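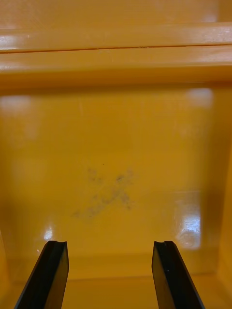
Wrist camera, cell 3, bin with the X on it.

Ticket 3829, opened by Carter Lavoie, June
Summary: Arm keeps trying to pick up a stain

Cell 3 faults out at the end of every order. Once the yellow bin is picked clean, the Heturent software decides there's one more item left and sends the gripper in after it. The item is the grey smudge in the middle of the plastic. Confidence is very high. The gripper closes, gets nothing, backs off and tries again, up to 20 times, then throws "grasp lost" and lights the beacon. Colleen Sawatzky has reset it all morning and would like it known that she has other hobbies.

Tried so far:
- Recalibrated the wrist camera. Same fault.
- Restarted the picker service. Same fault, faster.
- Wiped the smudge with a damp cloth. The smudge has no opinion on cloths. 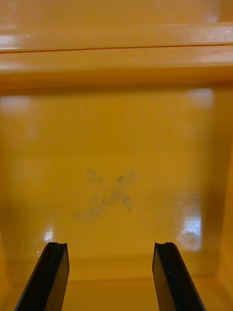 Ravinder Campbell, 10:40
Looked at the logs. The empty-bin check is meant to ignore flat marks, but it was tuned on the old grey Bélanger bins, which were dull as dishwater. These ones are shiny, and with the glare off the overhead lights the depth reading goes all over the place. It has decided the X is an object with some height to it. Raised the minimum height and capped retries at 3.

Colleen Sawatzky, 13:15
Now it gives up after three and faults anyway. Progress of a sort. I get to the reset button sooner.

Ravinder Campbell, 13:50
Fair. Retry cap should end the order, not fault the cell. Sending that to Kaisu Pelkonen at Stormont. Swap the bin until then, please, and leave the cell locked out while you've got your arms in it.

Status: waiting on vendor

4 comments
Share 0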